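## 4. Changes in Task Content at the Kitting Stations

### 4.1 Setting and procedure

The site assembles control units for commercial ventilation equipment. Before the robots were introduced, kitting was done entirely by hand at two benches. A kitter read a pick list, took the wire harnesses and small parts from bins, placed them in divided boxes, and signed the list. The boxes then went to the assembly line. Kitters on both shifts were employed by the site operator, Bronell, and most had previously worked on the assembly line itself.

The automated stations were installed by Seneo and use the Dogbe scheduling software to assign jobs. Under the new arrangement the robots handle the transfer of parts between boxes and the kitter is responsible for presentation, exceptions, and release. We use "presentation" for the work of placing parts so that a robot can take hold of them. The term was already in use on the floor when we arrived, and we kept it.

Observation was carried out by the second and third authors (Pinheiro and Ankrah), who sat beside the stations during full shifts and logged each intervention by a kitter. An intervention was defined as any action on a part, a box, or a robot between the release of a job and its completion. The logs contain 169 interventions. They were coded separately by the two observers, and disagreements were settled in discussion with the first author. Interviews were held in May with kitters, line leads, and the maintenance technician, after the observation period had ended. Interview excerpts are identified by role only.

### 4.2 Presentation as a new task

Presentation did not appear in the job description drawn up before installation. The planning documents assumed that boxes would arrive from the supplier in a condition the robots could work from, and that the kitter would load them onto the table without further handling. In the observed shifts this was seldom the case for wire harnesses. Rigid parts such as brackets and covers were usually loaded as delivered.

Harnesses are difficult for two reasons. The wires are flexible and take a different shape each time they are set down, and neighboring bundles catch on one another. A manual kitter deals with this while picking: one hand lifts the connector, the other holds back whatever comes with it. Several kitters could not say at first how they did this, and described it only after being asked to repeat the motion slowly. When the picking was moved to the robot, the untangling did not move with it. It became a separate step, performed earlier and without the feedback of the pick.

Kitters developed their own methods. One group turned all connectors toward the same side of the box. Another stood the connectors up against the dividers wherever the wires were stiff enough to hold them. The second method took longer per box but was preferred by the line leads, who associated it with fewer stopped jobs. Our logs do not allow a test of this belief, as the method was not recorded for every box.

"I used to be done with a box when it was full," one kitter said. "Now I get it full and then I start arranging it." Others made similar remarks, and two of them raised the matter of pay grade. Under the site agreement, presentation is classed as loading, the lowest-graded activity at the station — a classification made before anyone had performed the task.

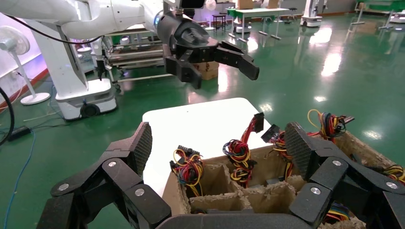 **Figure 3.** Harness box at a kitting station, viewed from the robot hand.

Grading disputes of this kind depend on whether the skill in the task can be shown to people who do not perform it. The site's time study treated each box as a single unit and recorded only the interval between placing the box and releasing the job. Nothing inside the box was recorded. Figure 3 gives a better idea of what the interval contains. The wires lie in tangled bundles that rise out of the divider compartments, and the black connectors at their ends sit in different places and at different heights. One connector at the center is upright, above a coil of red, yellow, and blue wire, while the bundle at the upper right reaches out of the box altogether. The fingers of the hand are spread to either side, so a grasp aimed at one connector has to be planned with the wires of the others in mind. When we raised the condition of harness boxes in the interviews, line leads spoke mainly of the supplier and kitters spoke mainly of the time needed to separate the bundles. Both accounts concern the same property of the material, but only the second bears on grading.

### 4.3 Exceptions and release

The remaining interventions were exceptions, in which a job had stopped or was judged likely to stop. Kitters often acted before the software reported a fault. They watched the approach of the hand, and paused the job if a wire lay across the connector to be taken. Dogbe logs such a pause as an operator stop, in the same category as a break or a shift change. Preventive work therefore counted against the station's availability figure, and one line lead told us he had asked his team to let the fault occur first.

Release was less affected. The kitter still checks the finished box against the list and signs for it. The check is made on work that someone else, or something else, has done, and kitters reported reading the list more closely as a result. The maintenance technician noted that responsibility for a wrong part had stayed with the person who signs, although that person no longer picks. The site agreement does not address this point. A revised version was under negotiation when the interviews closed, and we have not seen the text.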